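Dec 14, 2018

To: Iqra Dhanial, Kotstead Fund
Re: Transfer student retention grant, fall progress report

Iqra, sorry this is a week behind. Registration closed late and I wanted the real spring numbers in here, not guesses. Budget sheet comes separately from the business office. Narrative below, in the order of your template, except I moved advising up top because that's where most of the money went.

## Where we are

Short version: fall enrollment of transfers at Stodell College came in at 531. Target in the proposal was 600. So we missed. Losses mostly on the two-year side, fewer students finishing at the community colleges we draw from, and two of those colleges now have their own bachelor's programs in nursing and business. We did not plan for that. Should have.

Retention into spring looks better. As of this morning all but 7 of the students in the funded cohort have registered for spring classes. Cohort is 200, same as in the award letter. Of the ones not registered, most have a hold on the account (parking, library, an old lab fee) and we are calling them one at a time. I expect a few of those to clear before classes start. I don't want to promise a number.

## Advising

Two advisers hired, both started before the first day of classes. The third position is still open. We had a finalist, she took a job at a larger school for more money, and the second choice had already withdrawn. Reposted with a slightly higher salary band, which HR approved in November after a lot of back and forth. If we fill it by March the savings will cover the difference, see the budget sheet.

What the two advisers have been doing:

- first meeting with every cohort student in the first three weeks (all done but a handful, who never answered)
- midterm check with anyone below a C in a required course
- going over transfer credit line by line, which eats most of the hour
- sitting in on department meetings in biology, English and business, mainly so faculty know their faces

The credit work is the part I'd underline. Students arrive thinking they are juniors and find out in October that they're sophomores. One adviser found nine credits of chemistry that had been logged as "general elective" for a student who needed exactly those courses for her major. Registrar fixed it the same day. We've had enough like that to ask the registrar for a second look at every cohort transcript, and they agreed to do it in batches over the break.

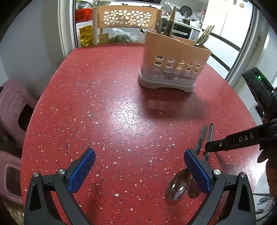
Caseloads are too high with one adviser short. Proposal said 67 students per adviser, right now it's a hundred each. They are managing but appointments run two weeks out at busy times, and walk-in hours turned into a line in the hallway during registration. We pulled a half-time person over from the first-year office for those weeks. She was a big help and her own boss would like her back.

## Evening and weekend hours

You asked about this at the site visit. Advising is open until 7 two evenings a week now. Use was thin in September, then picked up once we put it in the syllabus template instead of just the email newsletter. Students do not read the newsletter. I've been told this by students, several times.

Weekend hours we tried once a month. Very few came. I'd like to drop them in spring and move the hours to phone appointments, which working students keep asking for. Need your OK on that because weekend hours are named in the agreement. If a letter is required let me know who it goes to.

## Emergency aid

Small grants, up to the cap in the agreement. The process was supposed to take three business days. In practice it took eight or nine in September because every request went through financial aid, then the bursar, then back again. Since mid October the dean's office signs directly and it's down to four. Still not three.

Most requests were car repair, then rent, then books. We turned down a few that were really tuition balances, since the agreement says we can't pay those. I'd like to talk about that rule in the spring, not asking for a change right now. A student dropped for a small unpaid balance is still a student gone, and we lost at least two that way this fall.

One mistake to report. Two grants were paid out to students who transferred in the year before and so weren't in the cohort. Caught it in the November reconcilation. The college has put the money back from its own funds and the form now checks entry term first.

## Qureshi Hall

The transfer center opened in the ground floor of Qureshi Hall five weeks late. Electrical inspection. Until then the advisers worked out of the old testing room, fine for meetings, no good for anybody wanting to stay and study. The center has been open full time since the middle of October and it's used a lot more in the middle of the day than I expected. Commuters with a gap between classes, mainly. Mornings are dead.

Tutoring moved in there too. Math and writing every weekday, accounting twice a week. Chemistry we're still short a tutor, the department has a senior lined up for spring who can do two afternoons.

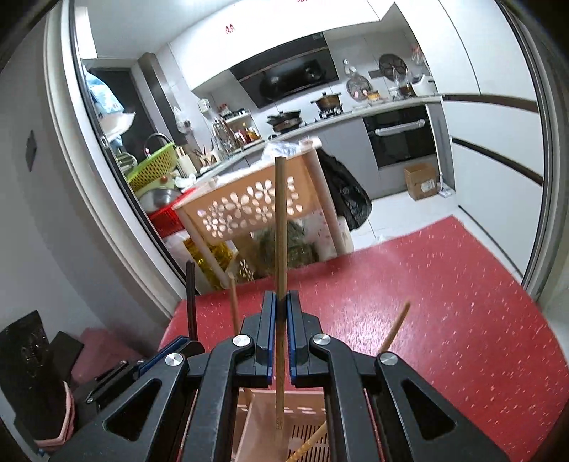
Sign on the outside of the building still says Testing Services. Work order is in. The student council asked if the center could stay open through finals until midnight and we said ten, with the building staff we have that's the limit. Might revisit for spring finals if the campus police schedule allows, they want a month's notice.

## Data and the Dulleo system

This has been the slow one. Dulleo is the early alert software the college bought last year, separate from your grant, but our reporting depends on it. Faculty are supposed to flag students by week four. Fewer than half of faculty teaching cohort students flagged anybody at all, and I can't tell from the system whether that means everyone was fine or they never logged in. Probably both.

Other problems:

1. Transfer status didn't carry over from the student records system until late September, so the early alerts went to the general advising pool and sat there.
2. Adjuncts had no logins for the first month. They teach a lot of the evening sections.
3. The export leaves out students who withdrew, so the withdrawal table in Appendix B was done by hand. Checked twice but please treat it as provisional.

IT says 1 and 2 are fixed. Number 3 is on a list. The provost sent a note to department chairs about week four flags and it will be on the agenda at the January faculty meeting, with ten minutes for us to show how it works. Ten minutes is what I could get.

## Partner colleges

Signed agreements with two of the three community colleges. The third has had a change of president and everything with a signature on it is paused. Their faculty still want it, and the biology people met with ours twice to compare course outlines, so the course matching is mostly done and waiting.

For the two that are signed, we visited each campus twice. Took an adviser and a current student both times. The student does most of the talking and gets better questions than I do. Spring application numbers aren't final and I'll send them when they are.

Also looking at dual admission, where a student gets into Stodell on the day they enroll at the two-year college. Faculty senate has it for review. Some worry about standards in upper-level math, fair question, and the math chair is pulling grades for past transfers so there's something to look at besides opinions.

## Spring plan

- fill third adviser position
- registrar batch review of transcripts finished before add/drop ends
- phone appointments in place of weekend hours, if you approve
- chemistry tutor starting in the second week
- get Dulleo withdrawal export fixed or find a way around it
- survey of the cohort in March, draft questions attached, comments welcome
- restart talks with the third partner college

On the enrollment target: I don't think 600 is reachable next fall either, and I would rather say so now than in the annual report. We'd like to keep the cohort size where it is and revise the overall target with you. The enrollment office is running a forecast with the new programs at the two-year colleges figured in. Should have it to you in late January.

## What I need from you

Answer on weekend hours. Answer on whether unspent adviser salary can roll into next year, if the hire slips past March. And a date for the spring call, the earlier in the month the better on our end because the accreditation visit eats the last two weeks.

Appendix A (cohort by major) and Appendix B (withdrawals) are attached. Appendix C, the emergency aid log, has names taken out and will follow once the bursar has signed it. Office is closed over the break but I'm checking email most mornings.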